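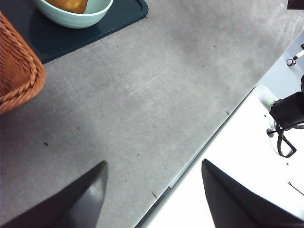 3.2 Collecting the demonstrations

All demonstrations for the bowl task were gathered by teleoperation. The operator moved the arm and opened or closed the gripper, and the software stored the commands together with the camera views. Two operators, Callum Crabtree and Amber Parsons, shared the work. Both had used the setup before, and neither was told how the data would be split between training and test sets.

The task uses a bowl, a tray, a basket and a small set of food items. An episode asks for one item to be moved from one place to another, for example from the bowl to the basket. The operator read the instruction from a screen, said it out loud and then began. We kept the spoken instruction as the text label, after cleaning up false starts by hand.
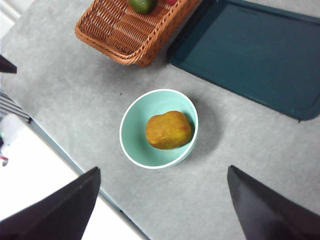
Before each episode the objects were put in new places. In early trials the operators tended to put the bowl back where it had just been, and a policy trained on those episodes reached for the same spot whatever the camera saw. We then switched to a list of layouts drawn at random by a script. The bowl could stand on the tray or directly on the table, and the tray could be turned to any angle that left it within reach – the basket was treated the same way.

An episode was kept if the item ended in the right place and the bowl was still upright. Slow or clumsy grasps were kept as well. Episodes in which the item slipped and was picked up a second time were marked as recoveries, and we report results with and without them in Section 5. The final set holds 1000 episodes.
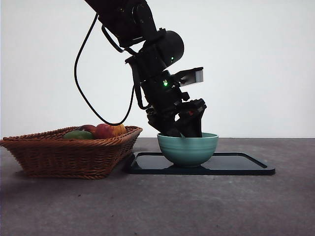
4 min read

3.3 Views and labels

Each episode has a wrist view and a fixed view. The wrist view shows the fingertips and whatever lies between them, but it loses most of the table when the gripper is low. The fixed view keeps the arm and the objects together, though the rim of the bowl can hide the fingertips. We train on both and test each one alone in Section 5.

Imtiaz Paul marked the start and end of every grasp using the wrist view. Melquiades Zavala repeated this for a random part of the set. Most disagreements were over the start – one of them marked first contact and the other the moment the fingers stopped closing. We settled on the second rule and relabeled the set.
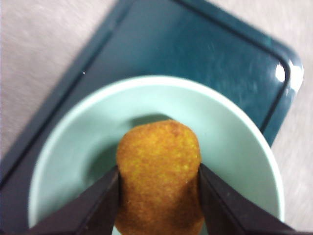
Figure 4. Wrist view with a food item held between the fingers at the bowl.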